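# Grinau Open Day

The Grinau Open Day is a yearly robot demonstration held in Ilimbridge, and I've been to enough of them to write this entry mostly from memory. It started in April as a small thing for local families, then moved to late summer. The one on Aug 31, 2022 drew 200 visitors, which filled the parking lot by 8!

Most of the day is kitchen-counter work: picking up soft, lumpy things that squash if you grip them too hard. You stand pretty close, and people ask a lot of questions (I asked five).
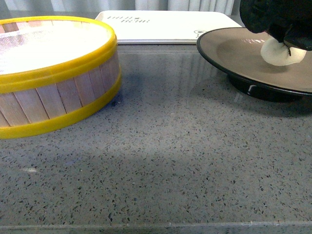
Tours leave from the front desk and last 7 minutes, so wear decent shoes, they walk fast. The Hunt room, named for the street outside, has the longest line.

A sister event in Brorkville is smaller and has better coffee, but it only shows wheeled robots. Entry to both is free.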